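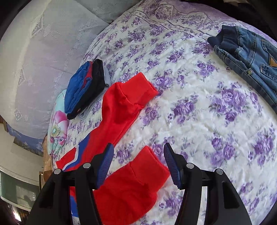

Went over to the Putuva open day in Rostby on 8th September, mostly to get numbers for next year's equipment plan. Notes typed up on the train, sorry for the mess.

Short version: we can afford the hand-held grippers. We can't afford the arms. Not this budget anyway.

Laundry folding was the part I came for. Quilt, folded stack, striped red top left loose on a rose print sheet. Ordinary bedroom stuff, which I liked. Most vendors still quote you on a bare table and a square towel, and then your real clothes have collars and cuffs and slippery fabric.

Asked about prices straight away. They wouldn't put anything in writing on the day but said a full quote takes 18 days. Our August quote from Tsakiris took longer then that and left out shipping. Shipping is the thing to watch, also spare finger pads. Pads wear. Put them on their own budget line, don't bury them under "misc" like last time. 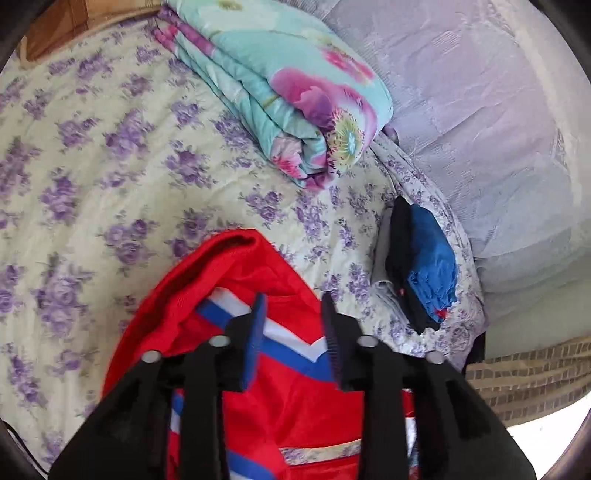 2 min read

Soft goods on a soft surface, so grip matters more than reach. Two fingers, ridged pads. I'd want to try these on our own stuff before ordering, knits and denim especially. Putuva will lend a pair for 8 days, deposit needed, ask early.

Larari software was the other stop. License is per seat, cheaper if you take 24 months up front. I wouldn't. We don't know our seat count past spring and I'm not paying for empty chairs again.

Storage: plan on nearly 1000 hours of recording for the first year. Drives need to go in the same order as the grippers, otherwise everyone sits waiting on purchasing. Somebody check if the old rack has any room left.

Didn't get to the arm hall untill late, lines too long. Picked up the brochure. Service contract is yearly and not optional, that kills it for us.

To do: get the loan form in, chase Tsakiris on shipping, redo the spares line, ask Larari for a month to month price. Parking at Rostby is terrible, take the train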